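Fikri Liem
Budgeting for a second two-arm cell. Thread, mostly for people who have to fill in the same capital form as me. 1/14
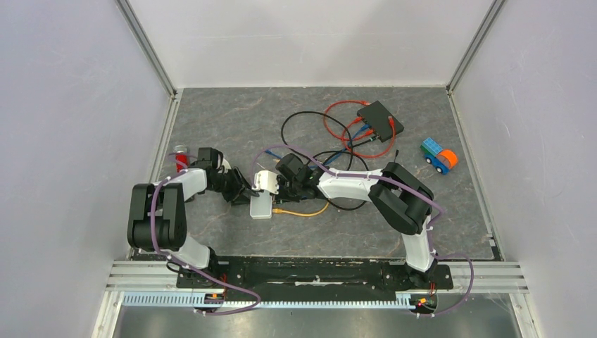

Cell 1, cable handling bench. Switch, patch leads and both arms.

2/14
The request is for one more enclosure like it: two arms on a shared base plate, aluminium rails, cable channel along the front, walls on three sides. The task stays the same, which is network leads and small plastic parts. Submission closes in November.

3/14
First mistake last time: we priced the arms and treated the rest as sundries. The rest came to more than one arm. Rails, posts, panels, tabletop, channel, power supplies, fixings. Every item has its own line this time.

4/14
Quotes in so far. Wodbridge for the frame and rails. Jekulano for the servos and spare wrist units. Aguirre for the wall panels. Aguirre quote per panel and exclude cutting, so ask for cutting in writing.

5/14
Panels: 560 for the set, cut, delivered. Wodbridge offered to supply them with the frame at 751. The extra buys a single delivery and one firm to ring if the corners don't meet. I have gone with Aguirre. Huguette Hawthorne in purchasing would have gone the other way and has said so.

6/14
Colour of the panels matters more than I allowed for. Keep them pale and matt. Gloss was cheaper and we sent the sample back — reflections everywhere under the overhead lights.

7/14
Cable dressing. On cell 1 a purple cable wraps around each arm, tied at several points on the left one. Budget for spare lengths of whatever you run there. It is the part that flexes and I class it as a consumable, same as cable ties.

8/14
Spares. Last year I put in for one complete arm as a spare and it was struck out. This year it is wrist and gripper units only, plus a bag of connectors. Akihiko Ogura's repair log says the wrist end is where our stoppages come from. Elbow joints: no faults logged.

9/14
Test objects. Put them on the form. Ours are a network switch, patch leads in several colours, a toy truck made of big plastic blocks and whatever fits on the table. Coloured leads are worth buying new in one batch so that both cells have the same set. 313 covers that and replacements for the year.

10/14
Before anyone asks, yes, the toy truck went through purchasing. Code it under fixtures and test pieces, not office supplies.

11/14
Floor space. Measure with the panels on, then add room for a person to get to the front rail with a screwdriver. Covadonga Calvo marked ours out in tape and we lost a storage cupboard to it.

12/14
Labour. I have allowed nearly 1000 for two outside fitting days. Pornum did cell 1 and will hold their day rate if the order is placed before the end of the quarter. In-house wiring time is not charged to the project, but I have written the hours down anyway.

13/14
Contingency is a separate line. If you spread it across the other lines it gets trimmed off each of them in review.

14/14
Still open: whether both cells share one controller cabinet. Encarnación Sotomayor is checking the power load on that circuit. I'll post the final sheet under this thread once the Jekulano lead time is confirmed.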